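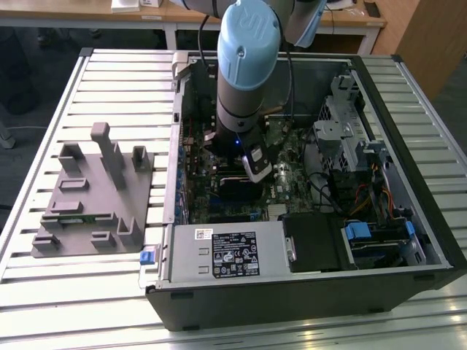

From: Kulap Saengthong
To: holtthorpe-ringers
Subject: Re: Which method next for the Tuesday band?

Oh, I have opinions on this one! Apologies in advance for the length.

Pichit Boonchu wrote:
> Now that we can get through a whole touch of Plain Bob Doubles
> without anyone getting lost (well, mostly), I'd like to pick
> something new to learn before the May outing. Thongchai wants
> Grandsire, I lean toward St. Simon's, and Siriporn says she will
> ring whatever she's given. Any thoughts? We have six bells
> but usually only five people who are happy inside.

My vote is for Grandsire, and soon. I learned it the year I moved to Drirnen and it did more for my ropesight than anything before or since. You can't just sit there chanting "dodge 3-4 down" to yourself, you have to look up and see who you're following, and the first evening it clicks is wonderful. I rang 7 extents of it in one week after that and bored my whole family with it.

St. Simon's is lovely too, Pichit, and I'd be glad to get to it in the fall. My only worry is that Wichai has just got comfortable making seconds in Plain Bob and I'd like him to have a good long run of feeling steady. In Grandsire he could ring the treble first, then take a turn in the hunt, and by then the tune of it will be in his ears.

One practical thing - please let's have the tenor behind! I know the sixth rope is heavy going on a warm evening, but doubles without a cover sounds so bare from the street, and I think we all strike better with that big note at the end of each row to lean on. I'm happy to do it every other week if somebody can find me a slightly lower box. The one by the door wobbles.

I have a spare copy of the Chevalier handbook, the old one with the blue lines printed large enough to read without glasses. Chapter 11 is Grandsire and it's very clear on calls. Whoever wants it can have it until May.

For the outing, are we still hoping for Fuvier? Their back bells go beautifully and the ringing room is on the ground floor, so my sister could come and watch this time. If someone gives me the go-ahead I'll write to their tower captain this week.

See you all Tuesday,
Kulap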